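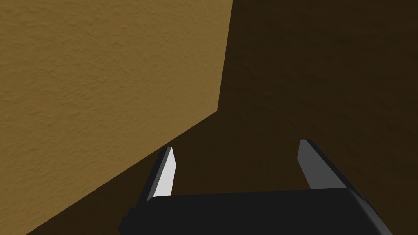

Slide 1. Tan panel, dark brown ground.

Thanks for having me. I run the evening bookkeeping class at Senholm, and tonight is about pricing for people who repair things. Thirty minutes, questions whenever.

Start with the Bramell example. Small shop, one bench, two people. In May they took in 39 jobs and finished 27 of them. They thought they had a slow month. Put the numbers up and wait a bit before going on.

Materials were fine. The trouble was the estimate. They quoted at the counter, with a line of people waiting, and never went back to the quote once the work was opened up. Nine jobs ran over, and the shop ate the difference every time — nearly 2,000 dollars by the end of the month.
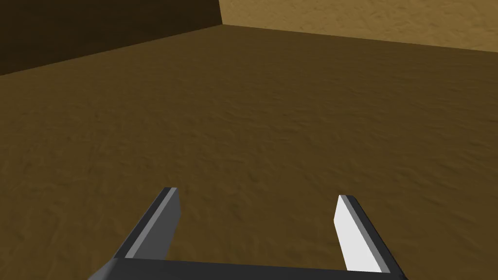

So the first habit is a written estimate with a limit on it. If the work is going to pass the limit, you stop and call. Customers mostly say yes. Some say no, and you hand the item back and charge for the time spent looking.

Second habit: charge for looking. People in this room hate that one. Giltico resisted it for years and then put a small fee on the counter sign. They take it off the bill if the job goes ahead.

(Skip the tax slide if we started late.)

Third: know your hourly cost before you set your hourly price. Rent, insurance, tools, the hours you sweep and answer the phone. Divide by the hours you can bill, which will be fewer than the hours you are open. Do one on the board with numbers from the audience.
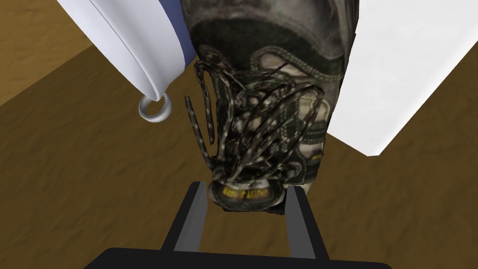
Vratislav Malý objects to the fee. He wrote to me after the Zelenák session that regulars would take it as an insult, and that he would sooner raise the hourly price and look for free. Read that out and ask for hands. My answer is that it can work if most of your lookers turn into jobs — check your own book first.

Handout is by the door. Worksheet on the back.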